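Nirkska Bin Picking Set
README for the student project dataset, version 3
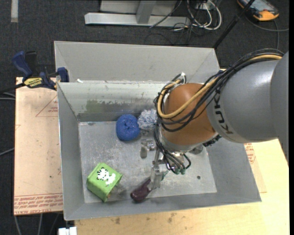

Nirkska is the bin picking project of the robotics club at our college. We started it so that new members would have something to work on that did not depend on getting time on the arm, and the data collected along the way is what you will find in this folder. Every recording uses one KUKA arm working over the same gray metal bin, which stands on a wooden tabletop and is clamped at its rear left corner. The objects are things members could find cheaply or bring from home, and we picked them to be awkward in different ways. A ball of blue yarn gives under the fingers, the green box has flat faces and square edges, and the glossy purple eggplant is thick at one end and narrow at the other, so where a finger lands along it matters a good deal. The gripper has several metal fingers with flat tips, and most of the labelling work went into deciding which of them was doing the holding.

What is in the folder

The set holds 1000 pick attempts, successful and failed. Each attempt has its own numbered subfolder. Numbering follows the order of recording, so attempts close together in number usually share a layout of objects and were supervised by the same people.

Inside each subfolder:

colour - still images from the fixed camera, saved as PNG
joints.csv - arm joint positions with a time stamp in the first column
fingers.csv - commanded and measured finger positions
label.json - the outcome, the target object and any notes from the labeller
layout.txt - the names of the objects placed in the bin before the attempt

There is no depth data in version 3. Earlier versions had it, but the metal floor of the bin gave so many bad readings that people were spending their whole project time cleaning them up. If you need the old depth files, ask at a Monday meeting and someone will copy them for you.

How the attempts were recorded

Members worked in pairs. One person placed the objects and the other ran the program from the desk. The person placing objects drew a card from the layout deck, put the listed objects in the bin and stepped back behind the tape before calling "clear". The desk person then chose a target from the list and started the attempt.

Grasp points came from one of two sources. In the first part of the set they were picked by hand, by clicking on the image. In the later part they came from Editz, the small planner written by last year's senior team. The field "source" in label.json tells you which, with the values "hand" and "editz". Please keep the two apart when you report results. The Editz attempts are much more alike than the hand ones, and a model trained only on them will learn the planner's habits, including its preference for coming in from the right.

An attempt ends when the arm has lifted and held the object clear of the bin for 3 seconds, or when it has been stopped. The object is then put back, and a new card is drawn after every 12 attempts.

Labels

Outcome is one of the following:

held - lifted and kept for the full hold time
dropped - lifted, then lost
missed - fingers closed without lifting anything
wrong - something other than the target was lifted
stopped - the desk person ended the attempt

Each attempt was labelled by two members who had not been in the pair that recorded it. Where they disagreed, the attempt was brought to a meeting and settled there. These cases have "discussed": true in the label file. Most of them are yarn. A loose strand can stay caught on a finger while the ball itself rolls away, and we argued over that for most of January. The rule we ended up with is that a strand alone counts as missed.

The "finger" field is less reliable. It names the finger that touched the object first, and from the fixed camera the arm often hides at least one of the others. Labellers were told to write "unclear" when they could not tell, but some were more willing to guess than others. Treat this field as a hint.

Splits

The file splits.csv assigns 80 percent of the attempts to training and divides the rest evenly between validation and test. The division is by layout card, so no layout appears in more than one part. If you make your own split, do it the same way. Two first-year groups split at random and got very good numbers that fell apart as soon as they tried a fresh card on the arm.

Known problems

The bin floor is scratched and scuffed, and reflections off the metal change with the room lights. Detectors trained from scratch sometimes mark a scuff as an object. Taking a background image from the "empty" folder and subtracting it helps, but it does not fix the reflections on the back wall.

The clock on the desk computer was reset partway through the project. Time stamps within an attempt can be trusted. Time stamps between attempts cannot, and you should use the folder numbers for ordering.

Cables and hoses on the wrist hang in front of the target in many of the images. We tried masking them out and the masks were worse than the cables, so they were left in.

Colour names in layout.txt are whatever the placing member typed. You will find "purple", "eggplant" and "aubergine" for the same thing, and both "gray" and "grey". The script names.py maps them to one list. Run it first.

The bin was moved slightly when the clamp was refitted. Calibration files from before and after the move are both in the "calib" folder, and each label file says which one applies.

Getting started

Copy the folder to your own drive - please don't work on the shared copy. Run names.py, then check.py, which opens every attempt and lists any with missing files. After that, viewer.py will step through the images with the finger positions drawn as a graph underneath. New members usually start by predicting "held" against everything else from the last image before the lift, and that is a reasonable first project for a term.

Rules for the arm

Nothing in this folder gives you permission to run the arm. You need the safety session and a partner, and the bin must be checked for a tight clamp before the first attempt of the day. Programs tested only in the simulator have to be run at reduced speed the first time, whatever the simulator says.

Use and credit

The data may be used for coursework, club projects and competition entries. Our own entry in the Movora student challenge was trained on version 2, so scores from that event should not be compared directly with results on this version. If you use the set in a report, call it "Nirkska Bin Picking Set, version 3" and say which split you used.

The format of the label files follows the one in the Bhattacharjee lab handout, with the "source" and "discussed" fields added by us. Corrections to labels are welcome. Put the attempt number, the old value and the new value in fixes.txt, one per line, and they will be looked at before the next version goes out.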